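Public Health Policy Notes
July issue

Item 2: Leave rules for public clinic staff after an infectious illness

The regional health office in Wellden has replaced its return-to-work rules for staff in public clinics. The new text applies to nurses, laboratory staff, pharmacy staff, cleaners, drivers and front desk workers on the public payroll. It does not apply to private practices, or to agency workers placed in public clinics, who remain under the terms of their agency contract.

Under the old rules, a worker who reported a fever or a stomach illness was sent home and could return only with a signed note from a doctor. The note had to come from a doctor outside the worker's own clinic. In Oston, where the public clinic is the only one in town, this meant a bus trip to Wellden to obtain a form, often after the symptoms had ended. Days spent waiting for the note were deducted from annual leave.

The new rules drop the note for short absences. A worker with a fever stays home until 2 full days have passed without a fever and without fever medicine. A worker with vomiting or diarrhea stays home for the same period, counted from the last episode. The worker then signs a declaration at the clinic and resumes duty. Absences under the rule are charged to a separate category called short infectious leave and do not reduce annual leave.

A doctor's note is still required in the following cases:

Illness lasting beyond the sick leave limit in the existing contract
Any illness on the notifiable disease list
Any rash or open wound on the hands of a worker with direct patient contact
Return to duty in a newborn unit, whatever the length of the absence

The declaration form is two pages. The first page records the dates and the type of illness. The second is kept by the occupational health desk and is not placed in the personnel file. Supervisors may see the dates but not the type of illness. Several staff groups had asked for this separation in their written comments, and the office adopted it without changes.

Pay is the less settled part. The health office states that short infectious leave is paid at the base rate. Night and weekend allowances are not included. For a worker on permanent nights, the allowance is a large share of take-home pay, and the staff association has asked for an average of recent pay to be used in its place. The office replied that the payroll system, Ranel, cannot compute an average for an absence category that did not exist in the previous budget year. It did not say when the system would be able to do so.

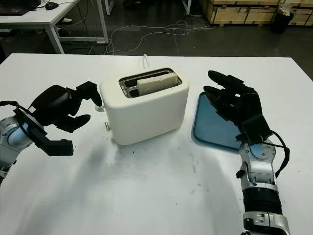
Hailu wrote in to say that the base rate will defeat the rule on night shifts: "If I lose the allowance, I come in with the fever and take a tablet. The old rule had the same problem. At least write down that this is a known gap, so that it gets looked at when the budget opens."

The gap is on record in one place. The cost note attached to the rules lists "allowances during short infectious leave" under open matters, with no amount entered. The note also assumes that total days of absence will stay level, on the grounds that time saved on waiting for a doctor's note will offset any new absences. No data is given for this. Clinics have recorded waiting days as annual leave until now, so the figures needed to test the assumption are not held in a usable form.

Cover for absent staff is handled in a separate section. Each clinic must keep a cover list with at least 2 names for every post that involves direct patient contact. Smaller sites may share a list with a neighboring clinic. Oston and Wellden will share one for laboratory and pharmacy posts. Travel between the sites is paid at the standard staff rate, and travel time counts as working time. The section does not say what happens when everyone on the list is also absent, as can be expected during the winter flu season. The earlier draft allowed a clinic manager to reduce opening hours in that case. The final text has removed the sentence and put nothing in its place.

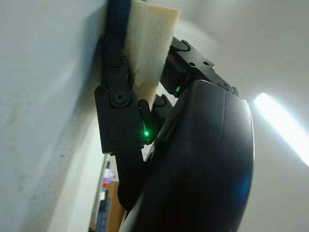

Felt pad held against a wall.

Clinics have 31 days from the start of the rules to submit their cover lists. Managers should note the following points of procedure.

Declarations signed before the start date are not valid. A worker already absent on that date finishes the absence under the old rules, including the doctor's note. The office has declined to make an exception.

Annual leave deducted in the past for waiting days will not be restored automatically. A worker may apply for correction if the outside doctor's note shows that symptoms had ended before the date of issue. Applications go to the occupational health desk and not to payroll.

Student nurses on placement follow the rules on staying home, but their lost hours are a matter for the school. Managers should inform the school on the first day of absence and should not use the declaration form.

Copies of the rules, the form and the cost note are available at the front desk of each public clinic. The office will accept written comments on the pay section until the end of the submission period for cover lists.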